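Kiste mit Schlitz und roter Front bauen

Die kleine Kiste nimmt Zettel, Quittungen oder Münzen auf. Gebaut wird sie aus Sperrholzresten.

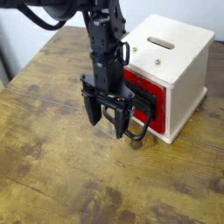
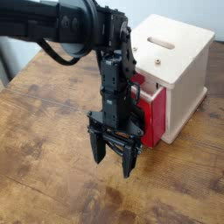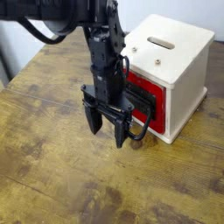 Rubrik: Werkstatt / Kleine Holzarbeiten

Zuerst den Schlitz im Deckel anzeichnen, nahe an der hinteren Kante. An beiden Enden ein Loch mit 15 mm bohren, den Steg dazwischen aussägen und die Rundungen schleifen.

Die Seiten verleimen und 12 Stunden in den Zwingen lassen. Die Bodenplatte etwas breiter zuschneiden, damit unten ein schmaler Rand übersteht. Den Deckel nur schrauben.

Hell lackieren, 2 dünne Schichten. Die Front getrennt in Rot streichen und zuletzt einsetzen.

Kommentare

Donal Dunne: Welche Körnung vor dem Lack?

Dymphna Mac an tSaoi: Ich habe 128er genommen, gibt es aber nicht überall. 120er geht auch.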